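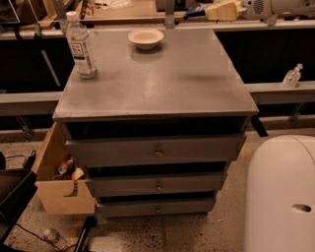
Call for Pianists: The Pirville Winter Piano Residency

Applications are now open for the next Pirville residency, and we would love to hear from you, whether you play for a living, teach all day and practice at night, or came back to the piano after a long time away from it. We have eight places to offer. The residency will run in November, for twelve nights, in the old Doherty music school on the hill above the town, and everyone who comes will play in at least one of the evening concerts.

If you have been with us before, you will know most of what follows and can skip down to the part about how to apply. If you haven't, please get yourself a cup of something and read on, because we have tried to put down all the things people usually write to ask us.

What the residency is

Wenche Granström started it with a single borrowed grand and a feeling that pianists spend far too much of their lives alone. She had been teaching for a good many years by then, and she kept meeting players who could tell you every recording of a Schubert sonata but had not sat in a room and listened to a colleague struggle with the same page. So she invited a handful of them to Pirville, made soup, and let them get on with it. The soup has stayed on the menu. The borrowed grand went home long ago, and we now have five good instruments in the building, looked after by our technician, Lionel Vasseur, who has strong views about open windows and will share them with you on your first evening.

The days are simple. Mornings are for private practice, and you will have your own room with your own piano for a set stretch of hours (we share the instruments by a schedule that goes up by the kitchen door, and swapping is fine as long as you write it down). After lunch there is a group session in the big room, where two people play and everyone talks. Wenche leads most of these. She doesn't give a masterclass in the usual sense, with the student on the bench and the great one leaning on the lid. She asks questions, sometimes very odd ones, and she is happy to sit through a long silence while you think. Late afternoons are free, and the walk down to the river is lovely if the rain holds off.

This year's theme

Each year we pick one corner of the repertoire and ask everybody to bring something from it. This time it is the short piece: preludes, bagatelles, intermezzi, album leaves, lyric pieces, anything that can be played in less than five minutes and was meant to stand by itself or in a small set. Scriabin preludes would be very welcome, and so would late Brahms, Grieg, Bartók, Amy Beach, Mompou, or the Beethoven bagatelles that so many of us were given as children and never went back to. New music is welcome too. If a friend has written you a piece, bring it!

We chose the theme partly because short pieces are hard to place in a recital. They get used as encores, or they fill the gap before the big sonata, and there is rarely time to ask what makes one of them work. How do you set a mood in two bars? How long should you wait before starting the next one? Last time we spent most of an afternoon on a single page of Schumann, and people were still arguing over the pedaling at supper. 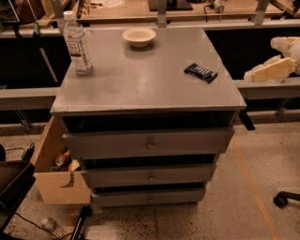

You should plan to bring between fifteen and twenty-five minutes of music in all. At least half of that should fit the theme, and the rest can be whatever you are working on. It doesn't need to be polished when you arrive. We would much prefer that you bring something you are still puzzled by — the concerts are friendly, and the town audience has heard plenty of memory slips and has always clapped anyway.

There will also be one evening given over to four hands. You don't need to arrive with a partner. We pair people up on the second day and hand out scores from the Fusetti collection, a cupboard full of duet music left to the school by a former teacher, a good deal of it with her fingerings still penciled in. Some of it is wonderful and some of it is very silly, and both kinds go down well.

Who can apply

Anyone aged eighteen or over who can play the music they propose with reasonable ease. We do not ask for diplomas, and we don't set an upper age limit. We try to put together a mixed group each year, so that a conservatory student may find herself next door to a retired organist. You should be comfortable speaking in front of a small group in English, though nobody will mind if you have to hunt for a word.

Please do think about whether you like living with other people for twelve nights. Bedrooms are single but bathrooms are shared, the walls are not thick, and you will hear a lot of scales.

What it costs and what you get

The fee is $300, which covers your room, all meals, the group sessions and your practice time. Travel is up to you. We keep the fee low with the help of ticket sales and the kind people who give to us each year, and we also have a little money set aside for anyone who could not otherwise come. If that's you, add a line to your letter saying so. Wenche reads those requests herself, they stay private, and they play no part in how we choose.

The final concert is held in the hall downstairs, which seats up to 132, and is recorded for us by Jivum. Every player gets a copy of their own performance to keep. We won't post anything online without asking you first.

How to apply

Send us the following, all together if you can manage it:

A letter of a page or so, telling us who you are, how you came to the piano, and why you would like to spend this time with us. Please write it the way you talk.

A list of the pieces you would like to bring, with timings.

A recording of two contrasting pieces, at least one of them short. A phone recording made in your living room is perfectly all right. We are listening for the playing, and we are quite used to dogs and traffic.

The name and contact details of one person who knows your playing. This could be a teacher, a chamber music partner, a choir director, or anyone else who has heard you play more than once.

You can send everything through the form on the applications page of this website, or by mail to the Pirville Piano Residency at the Doherty school. If you mail a disc or a memory stick, please put your name on it, since they do get separated from their envelopes.

Applications opened on February 9, 2021, and will stay open until the last day of the month after next. Wenche and Lionel listen to every recording together, usually twice, so it takes them a while. You will get an answer either way, and if we can't offer you a place this time we will keep your name on a waiting list unless you tell us not to. People do drop out, often quite late, and more than one of our favorite guests has come to us from that list with a week's notice and a suitcase full of unbound scores.

If you have a question that isn't answered here, about stairs, diets, piano makes, bench heights or anything else, write to us through the contact page. Lionel answers the ones about the pianos, and his replies can be long.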